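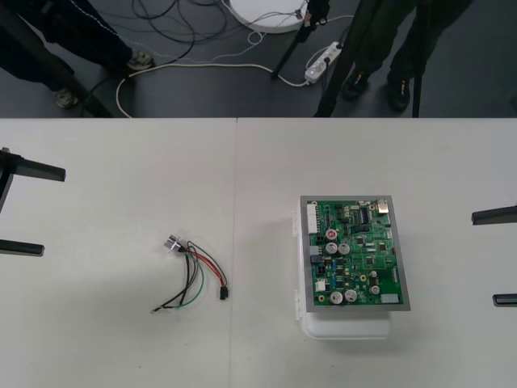 Which end of the harness do I plug in first?

Posted by solderandtoast

Hi all! I'm putting a control board back together on my bench and I've got myself muddled. The board is the green kind with a metal border, and it sits on top of a white plastic enclosure. There's a white multi-pin header near the upper left corner. The harness is a separate piece — round metal connector on one end, then red, green and black wires, and a little black plug on the red and black pair. A few of the other ends are just stripped bare.

I bought the lot from a surplus place in Sidivville and it came with no paperwork at all. Do I start with the plug or with the bare wires? And is it safe to go by color?

3 replies

benchwarmer70

Neither yet! Get your meter out and do a continuity check from each pin of the round connector to each loose end, then write it all down. Takes me 13 minutes if the coffee is close by. Please don't go by color. I had a Branura harness where green was a signal wire and I'd been treating it as ground for a whole Friday evening (the board did not survive). Once you've got your list, do the bare ends first with the power off and leave the plug for last. Oh, and put ferrules on those stripped ends if they're going into screw terminals. A bag of 500 is cheap and you'll use them forever.

oldradioshed

red is positive black is negative, just plug it in

mollusk_3698

I'd go with the meter, same as above. Also check that the black plug really mates with something on your board before you force it. Plenty of two-wire plugs look alike and the pitch is a hair off. Can you post the number printed on the header, if there is one?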